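Majumder Pulls the Plug on the Office Thermostat Vote

The great temperature war at Majumder has ended in the usual way, with a memo.

Starting in August, the 600 people who work at the company's main building will lose the right to vote on how warm it is. The voting app, made by a small firm called Zinent and rolled out last spring to cheers and a sheet cake, will be switched off. The building will be kept at 72 degrees, winter and summer, and anyone who disagrees is invited to own a sweater.

The app seemed like a fine idea. Each worker could tap "warmer" or "cooler" on a phone, and every half hour the system added up the taps and nudged the air one way or the other. Management called it democracy. Within a month it had all the features of one, including parties.

The third floor voted cold as a bloc. Accounting voted warm. The sales team, which is out of the building most of the day, voted from airports. One tap campaign, organized over a lunch that was billed as a birthday, got the east wing up to 81 degrees by midafternoon and held it there until the chocolate in the vending machine gave out.

Turnout was never the problem. The company logged 882 complaints about the temperature in the app's first three months, against a figure for the three months before that nobody had bothered to keep. A good many of them came from people who had won the vote.

Zinent stands by its product. In a statement, the firm said the app had performed as designed and that "comfort is a journey," a phrase that was soon taped to a space heater on the second floor. Space heaters are banned in the building. A sweep in the spring turned up enough of them to fill a supply closet, which was then, by all accounts, the nicest room in the place.

Majumder did look at other options. Pratix, which sells desk fans with their own sensors, pitched a plan that would give each worker a private climate about the size of a card table. It was turned down over cost and noise. A second plan would have split the building into warm and cool zones and let people pick where to sit. That one died when the managers were asked which zone they would be in.

The rival office across the parking lot, Trastis, has meanwhile kept its thermostat in a locked plastic box for as long as anyone there can remember. It gets few complaints – or few that are written down, the key to the suggestion box having gone missing years ago.

The memo, which runs to around 2000 words, closes by thanking employees for their passion. It also notes that the wall dials on each floor will stay up. They have not been connected to anything in years, and staff are free to keep turning them.

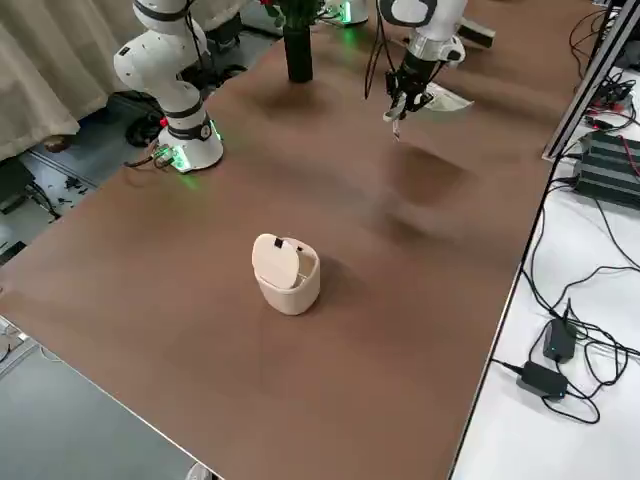 A reader on the second floor wrote in to say that the dial by the copier does so work, that it has worked every time, and that whoever keeps setting it to 68 should come forward.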